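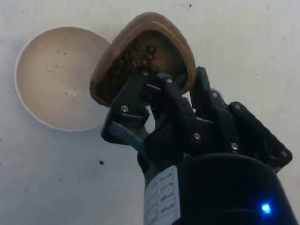
**Lunes 6 de enero** · celda Groltar, tarea de vertido

Seguimos con el fallo de la pinza que quedó abierto en diciembre: pierde fuerza de agarre a mitad de trayectoria y el controlador no lo registra. De 29 ciclos, 15 acabaron con parada de protección. El log de Stirkus marca corriente normal hasta el momento del aviso, con lo que el umbral no sirve.

Hoy, con café en grano y con la pieza marrón alargada, cuenco blanco en los dos casos. Velocidad limitada a 200 mm/s. 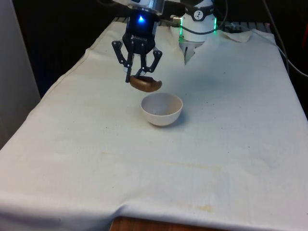 Aba Ankrah: yo no tocaría el umbral todavía. El retardo entre la orden de cierre y la confirmación me salió de 267 ms, y con eso el brazo arranca antes de tener agarre confirmado. Miraría primero la espera.

Probado lo de la espera. Mejora, pero sigue habiendo paradas. Al rearmar, el brazo intentó retomar la trayectoria sin pedir confirmación. Eso es lo grave. Hasta corregirlo, nadie mete la mano sin seta pulsada.
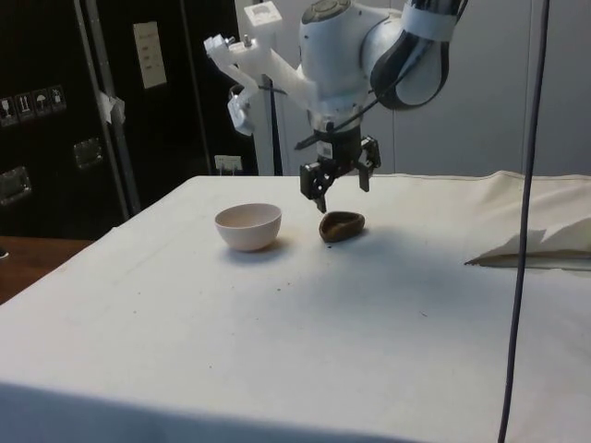

*Ruby-Lee Katene*

Pendiente:

- bloquear la reanudación automática
- repetir con la versión anterior de Wumbei
- revisar el conector de la muñeca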